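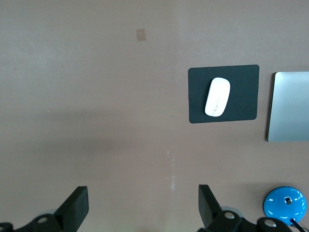 Figure 1. Wrist camera view, desk-tidying task: mouse on its mat, gripper open.

Clestanus: progress report to Westska, second period

1. What we said we would do

The plan for this period was to find out whether the policy supplied by Fitberg could be trained on our own demonstrations and then cope with a desk it had not been set up for. The desk task is a plain one. The arm has to pick up a computer mouse and put it back on its mat. We chose it because it looks easy, and because the published claims for this family of methods suggest it ought to be.

We collected 836 demonstrations. After checking, 386 were kept for training. The rest were dropped for slips by the operator, missing wrist camera data, or grasps that only worked on a second try. We are aware that this is a heavy cull and that it flatters the training set. A policy that has never seen a fumbled grasp has little reason to know what to do after one.

2. What we found

In the first round of trials the success rate was high enough that one of us wanted to send it to you straight away. We are glad we waited. The trials had been run by the same operator who recorded most of the demonstrations, at the same time of day, and the mouse had been put down by hand in places that felt random and were anything but. When we plotted the start positions, most of them fell inside a patch smaller than the mat.

We ran the trials again with start positions drawn by a script, 30 per condition. With the mouse near its usual place, results held up. Once it was moved towards the far side of the table, or turned so that its long axis lay across the gripper opening, they dropped sharply. The most common failure was closing the fingers too early. The second was a slow drift towards where the mouse would have been in training, which makes us doubt how much the policy is using the wrist view at all.

To test that doubt we covered the wrist camera for one set of trials. Performance at the usual position got worse, but by less than it should have if the camera were doing the work we had credited it with. We would not put much weight on a single set, and it needs repeating with the overhead camera covered instead. Until that is done, please do not quote the line in our last report saying that the wrist view "drives the grasp". It was too strong.

3. The Magbanua comparison

You asked how the method compares with the Magbanua baseline, a scripted grasp with a simple detector in front of it. At the usual position the two are hard to tell apart. Away from it, the baseline does better. It is also much cheaper to run and took one person less than a week to set up. The learned policy moves more smoothly, and visitors to the lab tend to prefer it for that reason, but smoothness was never one of our measures.

We do not take this as proof that the learned approach is a dead end. The baseline knows about one object and would need rewriting for a second. Whether the learned policy would carry over any better is a question we have so far assumed the answer to.

4. Changes to the plan

We propose to put back the move to cluttered desks and spend the time on the following:

Retrain with the dropped demonstrations that contain a recovery, keeping the same test positions.
Train with 5 different random seeds. All results so far come from one.
Repeat the covered-camera trials for each view.
Have trials scored by someone who does not know which system is running.

None of this needs extra money. It does mean that the public demonstration pencilled in for October should either move or be described as a demonstration of the baseline.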